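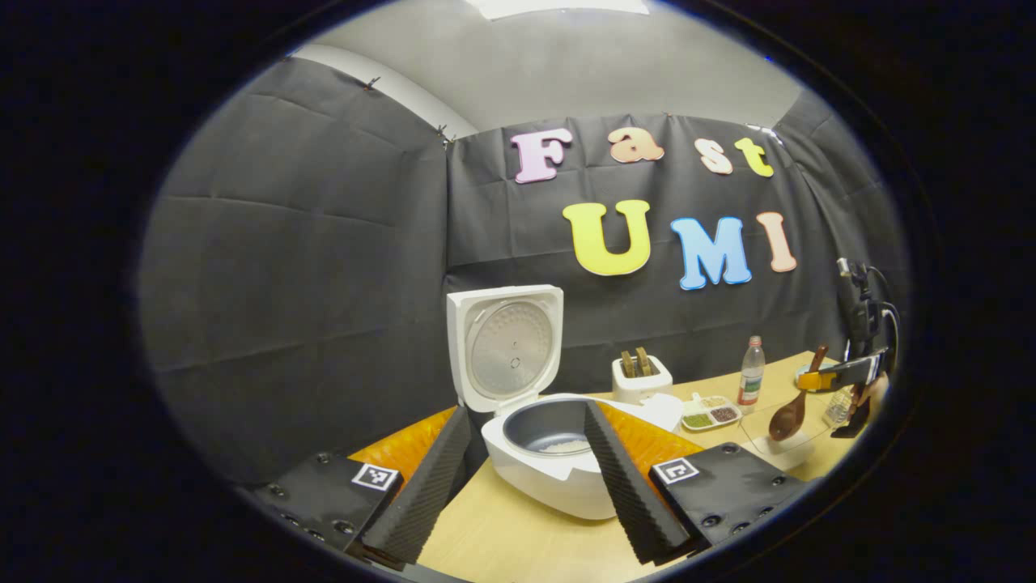 About Larkard

Larkard is a small research company working on how robots learn to handle everyday objects. We started with one question: how much can a robot arm learn about kitchen work from a person using a hand-held gripper, with no robot moving at all?

Our method

A person holds the gripper and does the task the normal way. A camera on the tool records the fingers and whatever they are working on. The fingers have ridged foam pads, and each side carries a square printed tag, so our software can tell from the video how far apart the fingers are. We train a policy on those recordings and then run it on an arm.

Most of our tasks use things people have at home. Rice cookers have been our main test object for the past two years. The lid is hinged, the pot is dark inside, and grains of rice are small and stick together. A policy that does well on blocks and cups often does badly on a rice cooker, and we learn more from that than from another good score on blocks.

What we have found

Our first full study, Ballevau, used 1295 recorded demonstrations of lid opening, scooping and putting utensils back. We trained the same policy on sets of 200 and 1000 demonstrations, and again on the full set. Going from 200 to 1000 helped a great deal with scooping. Going from 1000 to the full set changed very little. Lid opening was already good at 200.

The larger gain came from variety. When we moved the cooker between recordings and changed the objects next to it, the policy held up better on tables it had not seen before. Recordings made with everything in the same place gave good results on that table and poor ones elsewhere. We now change the layout often during a session.

Pouring is still weak. Liquids and loose grains are hard to judge from a camera that moves with the hand, and we do not have a fix yet.

Current work

Pirzada is our follow-up study. It will have almost 2000 demonstrations and adds tasks with two tools. Recording began in April.

Limell is the software we use to check recordings before training. It flags clips where a tag is hidden for too long or the camera track is lost. We plan to release it with the Pirzada results.

Working with us

We take on joint projects with university labs and with companies that make kitchen equipment. Please use the contact form and tell us which task you have in mind and what arm you use.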